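Pick Order Planning for Cluttered Tabletops
Final project report, Software for Autonomous Systems
Nayeli Ñahui

Summary

This project is a planning module that decides which object a robot should pick up next when it is clearing a table. It takes a list of detected objects with masks and rough 3D boxes, builds a graph of which objects get in the way of which, and returns an ordered list of picks. I wrote it in Python on top of Manen, the scene library used in our lab course, and compared it with the nearest-first rule that ships with the Manen demo. On 120 test scenes my planner finished 21 more than nearest-first did. Most of the remaining failures came from perception, and I spent more of the semester on those than I had planned to.

1. Problem

Nearest-first picks whatever is closest to the base of the arm. It is fast and easy to debug. It goes wrong when the closest object leans on another, or when the only good grasp on it passes over something tall. In the June trials the most common failure was the wrist hitting a tall neighbor on the way down. The second most common was a pick at a point where there was no object, caused by a bad mask.

My goal was to fix the first problem in the planner and at least detect the second before the arm moved. Grasp generation was outside the project. I used the grasp sampler in Manen as it is and only filtered its output.

2. Data

The test set comes from the Dendavport tabletop recordings. I used 679 images. After removing blurred ones and ones where the depth was missing over most of the table, 598 were left. The 120 test scenes were drawn from those and kept out of all tuning. I labeled masks by hand with the Gradel annotation tool and gave every object four yes/no tags: transparent, mesh, lying down, cropped by the image border.

The tags turned out to be the most useful part of the labeling. Without them I would only have had one overall score for the detector. With them I could see that plain opaque objects were almost never the problem.

3. Perception

The detector is the pretrained one from the course, fine-tuned on the training part of the data. I did not change the network. What I changed was the step after it, where masks are turned into boxes.

Three kinds of object needed their own handling. Transparent objects give bad depth, and the detector often splits them or reports whatever is behind them. For anything tagged transparent with high enough confidence, I throw away the depth inside the mask and estimate the height from the outline and the table plane. Mesh objects return a mix of the front wall, the back wall and the table, so I take a low percentile of the depth values as the front surface. For objects lying down, I fit the box to the long axis of the mask, because the default upright box came out much too tall.

A good part of my debugging was done on one view that has all of these at once. The tall clear vase stands in front of a red, orange and white snack bag, and the first version of the detector merged the two. The green spray bottle is on its side with the black trigger head toward the middle of the table, and the black mesh pen holder lies tipped over in front of it with its solid base facing the camera. The base was detected as a separate flat object until I added a merge rule for masks that share a long edge. The yellow plush toy at the right is only partly visible, so it gets the cropped tag and the planner is not allowed to grasp it from that view.

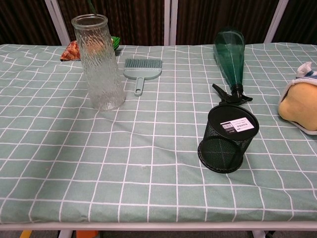
4. Planner

4.1 Blocking graph

Each detected object is a node. An edge from A to B means that A has to be removed before B. I add an edge in two cases: when A rests on B, judged from box overlap and height, and when the gripper's swept volume for every sampled grasp on B runs into A. If at least one grasp on B is free, there is no edge.

The swept volume is a set of boxes along the approach direction, padded by a fixed margin. I tried a finer mesh check first. It was more exact but too slow to run after every pick, and the order it gave was nearly always the same.

4.2 Ordering

If the graph has no cycles, I sort it and break ties with a cost made of travel distance, grasp score and a penalty for transparent objects. The penalty pushes glass toward the end of the list, when there is more free space around it.

Cycles do happen - usually two objects side by side, each in the way of the other. In that case the planner looks for a push that opens a gap. Pushes on anything tagged transparent are not allowed. If no push is found, the planner stops and reports the cycle.

4.3 Replanning

The graph is rebuilt after every pick. I keep object IDs across images by matching mask overlap and mean color. This breaks when an object rolls, and then it is treated as new.

5. Tooling

I wrote a small viewer called Espinoza that draws masks, boxes and graph edges over the camera image and steps through a saved run. Each run is stored as one folder with the inputs, the graph at each step and the chosen grasp, so a failure can be replayed without the robot. I should have written it first. Before I had it, I was reading printed edge lists and trying to match them to images by eye.

6. Remaining problems

Thin soft items such as empty wrappers often have no valid grasp, and the planner leaves them for last and then gives up. The merge rule sometimes joins two real objects of the same color. The padding margin was tuned for our gripper and would have to be set again for a different one.

The code and the saved runs are in the course repository, tagged 15th August. The config files for both planners are in the same folder as the run script.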